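Warent Collections Care
Gallery: Plush and Pile

Home > Learning > Handling Room > Plush and Pile

The Handling Room at Warent keeps a small loan collection of soft objects for schools, day centres and local groups. Most of the pieces are long-piled and were chosen for how they feel in the hand. This gallery accompanies the summer review of the collection, carried out in June, when every soft object due for renewal was brought to the table, looked over and either returned to its box or set aside for further treatment.

The review covered 34 objects. Of these, 14 were passed for immediate loan, and the remainder are being groomed, mended or replaced in stages. Borrowers who have reserved a box for the autumn will be contacted if its contents have changed.

Grey pieces

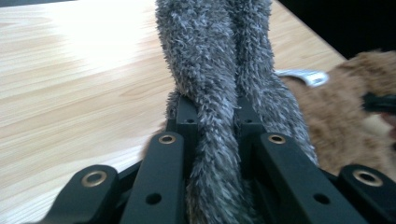 Pile length is the first thing recorded on the review sheet, followed by colour and general shape. Long fibres give borrowers plenty to explore with their fingertips, but they also hide seams, and a weak seam is the most common reason for an object to be withdrawn. On the grey plush the fibres run from charcoal to silver with lighter tips, and a crease of shadow marks the place where its two long lobes meet. Folds and joins of this kind are parted by hand and checked along their full length. Frosted colourings are entered on the sheet as grey, with a note of the lighter shade, so that a replacement can be matched at a later date.

Objects with a bristly outline are stored singly. Pressed against a neighbour for a whole term, the outer fibres take a set and are slow to recover. The boxes supplied by Hostorer have 3 compartments, and the review has recommended that one be left free in each for pieces of this type.

Brown pieces

Light brown is the colour most often requested by primary schools, usually for work on animals and their coats. The collection has always held more brown than grey for this reason. Brown pieces are also the most heavily handled, and the guidance on grooming given in the Workneh loan notes was written largely with them in mind. A wide-toothed comb is used first, from the tips towards the roots. Water is not applied at this stage.

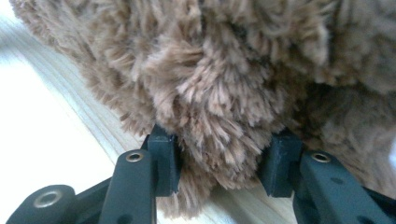
Several borrowers have asked whether tufted fur should be combed at all. Wikard wrote to say that their group prefers the locks left as they are - the children like to find the curls and pull them gently straight - and that a piece returned to them last year after grooming had seemed rather flat. The point has been noted. From this autumn, borrowers may mark a box "do not comb" on the booking form, and the contents will be checked for loose fibres only.

Notes for borrowers

Boxes may be kept for 2 weeks and renewed once by telephone. Please handle soft objects on a clean, dry table, away from food and paint, and shake each piece lightly before it is packed. Objects should go back into the compartment from which they were taken.

Damage should be reported on the card inside the lid. No charge is made for ordinary wear. Repairs should not be attempted by the borrower, as household thread can cut through the backing.

Next gallery: Woven and Knitted
Back to Handling Room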